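**Clirwood Summer Course in Robotics - Handout 4: Grasping in Simulation**
Jun 23, 2023

This handout covers the second half of the unit. Students should have the Sarska simulator installed and the approach exercise submitted before starting.

## 4.1 Before the fingers close

A grasp attempt is divided into approach, alignment, closing and lift. Most marks lost last year were lost in alignment. The fingers must be open wider than the object, and the object must stand between them before any close command is sent. A controller that closes early will be graded as a failed attempt, even if the object is later lifted.

Rounded objects with bulging sides require particular care. The width at the base is a poor guide to the width at the height where the pads will meet the surface, and students should estimate the two separately.
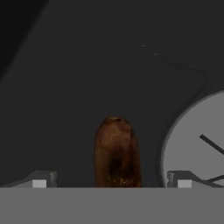
Each team will run 120 attempts with the starting position varied by the supplied script. Of the 300 points for the unit, 132 are given for the written log and the remainder for the controller. Logs must record the finger opening at the start of each attempt, the command sent, and the outcome.

Dim lighting is switched on by default. Teams may change it while testing - the graded runs will use the default.

## 4.2 Submission

Upload the controller and log to the Mahmoudi folder on the course server. Late work is accepted until the first session in August, with a deduction. Teams that need a workstation may use Room 324 in the Callerstead building.

Reading for the next session: course notes, section 5, on contact and friction.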